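4. Washing and Care of the Coler Cover Set

4.1 Before the first wash

The cover set is supplied unwashed. Expect slight shrinkage in the first cycle. The cut size allows for this, and the cover will feel long on the mattress until it has been laundered once.

1. Remove the cover from the mattress. Start at the foot end and work toward the head.
2. Close all zippers and fasten the corner loops. An open zipper can snag the fabric during the spin cycle.
3. Turn the cover inside out.
4. Check the care label against the table in Section 2. Covers sold under the Juvora name have a different backing and must not be tumble dried.
5. Put small parts (corner straps, spare loops) in a mesh wash bag. Pile the remaining soft items together and sort them by color before loading.
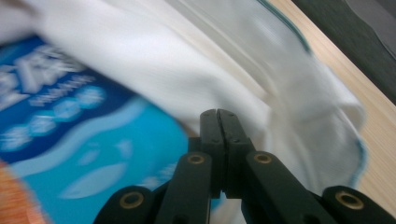
4.2 Machine washing

1. Load the drum no more than two-thirds full. The backing needs room to move or it will crease along the seams.
2. Use a liquid detergent without bleach or softener. Powder can leave residue in the quilting.
3. Select a gentle cycle, warm water, low spin.
4. Run 2 full rinses. If the machine has an extra rinse setting, use it for the second.
5. Take the cover out when the cycle ends. Do not leave it in the drum overnight.

CAUTION: Do not dry clean. Solvents dissolve the adhesive on the backing, and the damage is not covered by the warranty.

NOTE: Front-loading machines sometimes report an unbalanced load with the king size. Stop the machine, spread the cover evenly by hand, and restart the spin.

4.3 Drying

Line drying is preferred. Hang the cover over two parallel lines with the backing facing in - a single line leaves a permanent fold. If a dryer is used, select low heat and a 59-minute timed program. Sensor programs stop too early, while the outer fabric is dry and the filling is still damp.

Smooth the seams by hand before the cover cools. Do not iron the backing. The top fabric may be ironed on low through a thin cloth.

4.4 Folding and storage

1. Lay the cover on a clean, flat surface with the backing up.
2. Fold in thirds lengthwise, then in half. Keep zippers on the outside of the fold.
3. Place it in a fabric bag. Plastic bags trap moisture and should be used for transport only. 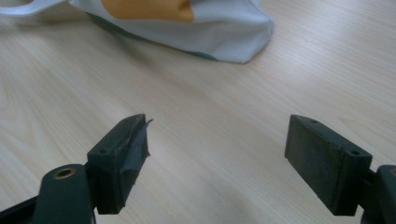 Page last changed: May, by Feven Chala

4. Store in a dry cupboard away from heating pipes. Refold along different lines if the cover is stored for more than one season.

Replacement straps and zipper pulls are listed under part group 2,334 in the Coler parts list. Quote the size code from the care label when ordering.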